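How to level a floor before laying vinyl

Last updated May 2019

Sheet vinyl and click vinyl both show up whatever is underneath them. A ridge of old adhesive, a low corner or a raised board will all be visible within a few months, and click joints can snap if they bridge a hollow. Levelling compound deals with most of this. It is a cement powder mixed with water, poured on and spread thinly, and it finds most of its own level.

These instructions are for a solid concrete or screed floor indoors. Timber floors are covered briefly near the end.

What you will need

Levelling compound, in bags
A suitable primer
Two large buckets
A mixing paddle and a slow, powerful drill
A steel trowel or smoothing float
A spiked roller
A long straight edge
A vacuum cleaner, scraper and stiff brush
Gloves, goggles and a dust mask

Check the floor

Lay the straight edge on the floor and look for light under it. Turn it and try again, then move along and repeat until you have covered the room. Mark the high spots with chalk crosses and draw a ring round the low ones. High spots should be ground or chiselled down first. It is cheaper to take off one lump than to raise the whole floor to meet it.

Check for damp as well. Tape a square of clear plastic to the concrete on all four sides and leave it overnight. If there is moisture under it in the morning, stop and find out why. Levelling compound is not a damp-proof layer. A dry result does not rule damp out entirely, so use a proper meter if the house is old or the slab is new.

Old tiles from before the 1980s, and the black adhesive under them, may contain asbestos. Do not sand or scrape them until they have been tested.

Clean and prime

Scrape off paint, plaster drips and loose adhesive. Brush, then vacuum twice. Grease needs washing off with a degreaser, and the floor must dry before you go on.

We used Botitach primer in the hall at Workadholm and Voyle in the kitchen, and could not tell the results apart. Follow the dilution on the label. Very dusty or thirsty concrete may want two coats. Let the primer dry until it is clear or tacky, whichever the maker asks for.

Put a strip of foam along the walls and block any gaps round pipes. Compound is very runny and will go down any hole it can find. Fix a batten across the doorway to hold it in.

Work out the quantity

Multiply the length of the room by the width, both in metres, then multiply by the depth in millimetres. That gives you litres. The bag will say how many litres it makes. Buy one more bag than you need — running out halfway leaves a line that has to be ground off.

Mix and pour

Pour the measured water into the bucket first and add the powder with the paddle running. Mix for 2 minutes, scrape the sides, and mix again until there are no lumps. Do not add extra water to make it easier to spread. It weakens the surface and leaves it powdery.

Start in the corner furthest from the door. Pour a ribbon along the wall, push it out with the trowel and leave it alone. A second person should be mixing the next bucket while you spread, so that the edge stays wet. Go over each section with the spiked roller before it starts to stiffen.
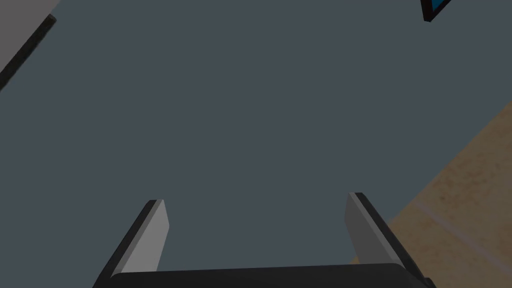
Leave the floor to set with the windows shut and the heating off. Draughts and strong sun dry the top too quickly and cause fine cracks. Most compounds can be walked on after 6 hours, but check the bag, and allow longer in a cold room. Vinyl needs a longer wait than foot traffic does.

Once it is hard, go over it with the straight edge again. Small ridges and trowel marks rub down easily on the first day with a coarse block. After that they are hard work. Fill any pits with a stiff mix and a filling knife.

Timber floors

Ordinary compound will crack on boards. Screw down anything loose, cover the boards with plywood and use a flexible, fibre-reinforced compound made for the job. The Grembridge flat was done this way in September and the landing has stayed sound.

Cleaning up

Wash the paddle and trowel straight away. Let leftover compound set in the bucket, then knock it out and bag it. Never pour it down a drain.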